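Wiping up spills with two arms: tips before you buy anything

Every gripper seller will tell you their fingers can handle cloth. Willico says it on the box. I have been trying grippers on kitchen chores long enough to doubt most of it, and wiping a table is the chore I trust least. It looks easy, and plenty of setups that do well with cups and blocks fall apart on a rag and a bit of brown liquid.

Light blue towel, parallel grippers, brown spills on a cream top.

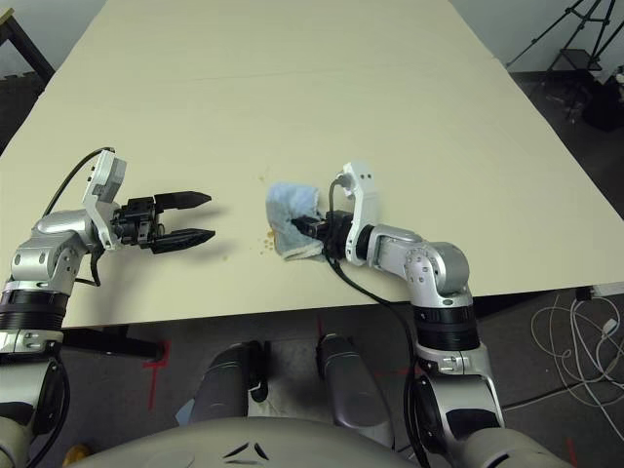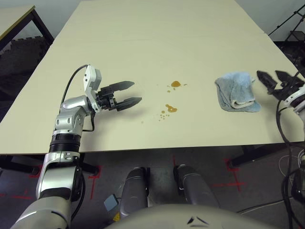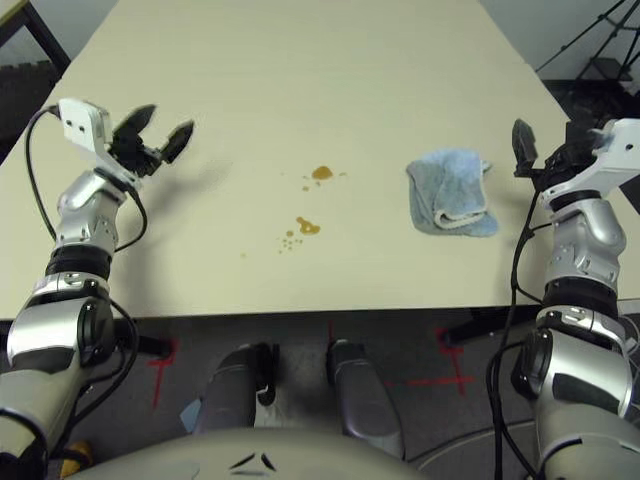
One reader wrote in to say I was being too hard on parallel jaws. "I run the Wirnness pair at home and they pick up a dishcloth fine if you leave a corner sticking up. Your trouble is the camera. Mine is straight overhead and it loses the cloth the second an arm leans in."

Maybe so. I'd still like to see it done with a cloth somebody else folded. A raised corner is a big help, and I wouldn't count any grab that depends on one until it also works with the corner flat.

Tips, for what they're worth:

Use a towel that is a different color from the table. Pale cloth on a pale top is asking for misses, and you'll waste an evening blaming the controller.

Put the towel down sloppily. Neat folds make every gripper look smart. If the seller's video shows the same fold each time, assume that's the only fold it knows.

Try small drops as well as puddles. A puddle gives the camera something to find. Droplets off to one side are what get left behind, and a demo that quits after the big spot hasn't cleaned the table.

Watch how hard the fingers press. Grip force on the spec sheet tells you about squeezing. Wiping is a push down and a drag sideways, and I have yet to find a sheet that gives a number for that. The Delaunay controller lets you set a soft push in 5 steps. I could tell the difference between 2 of them.

Toothed fingers hold terry cloth better than smooth pads, in my trials anyway. They also snag loops. Check the towel for pulled threads before you start again, and don't use a good one.

Keep cables short enough to stay off the wet part and long enough that the wrist can turn. Run both arms through their full reach by hand first.

Mark the floor where the base goes. Tape is fine. A base that has moved an inch will turn a good wipe into a near miss, and then you're comparing nothing with nothing.

Change one thing at a time. I swapped fingers and camera together once and had to throw out the whole afternoon.

On the numbers: Grinisska's brochure claims 3727 wipes without a dropped cloth. It doesn't say what cloth, what table, or whether there was anything on it to wipe. I did nine with their fingers and stopped counting drops as failures when the arm went back for the towel, which was generous of me.

If all you want is a clean table, buy a sponge. If you want to compare grippers, write down the misses too, and try it again in the morning when the light comes in from the other side.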